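Teaching a robot to carry on walking

Hauwa Yusuf writes the whole-body controller at Flillamham, and she lights up when the talk turns to buckets. "A bucket is a lovely problem," she says. "It hangs off one hand, it swings, and the legs have to cope with that on every step."

Her controller, called Onyeka, treats the legs, torso and arms as one system, so an arm can reach forward while the other holds on to something and the feet keep moving.

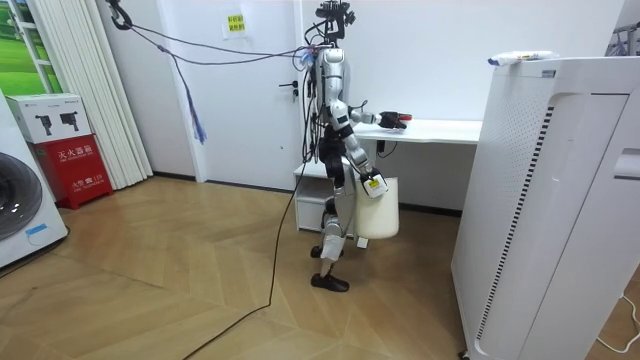 "We used to plan the arms first and then hand the result to the balance code," Yusuf says. "They argued all the time! Now there's one solver, running 1,000 times a second, and the arms and legs get their answer together." The planner above it is much slower, at 50 updates a second, and she is happy to leave it there.

Bello Dauda looks after Ketura, the perception side. His favourite headache is clear plastic. "Depth cameras look straight through it, or they give you a mess," he says. So Ketura leans on colour and on whatever print it can find – a label, a dark patch – and guesses the outline from there. Once the fingers have closed, joint readings take over from vision. Glossy tops are his other worry, and he has a list of 60 saved recordings he replays after every change.

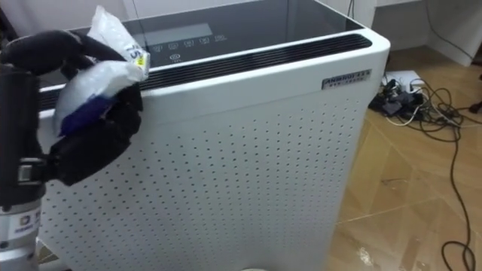 What comes next

Version 2 of the replay tool, Bondell, is due in March. Dauda wants it to show the planner's rejected paths beside the one it chose. Yusuf wants it to load faster.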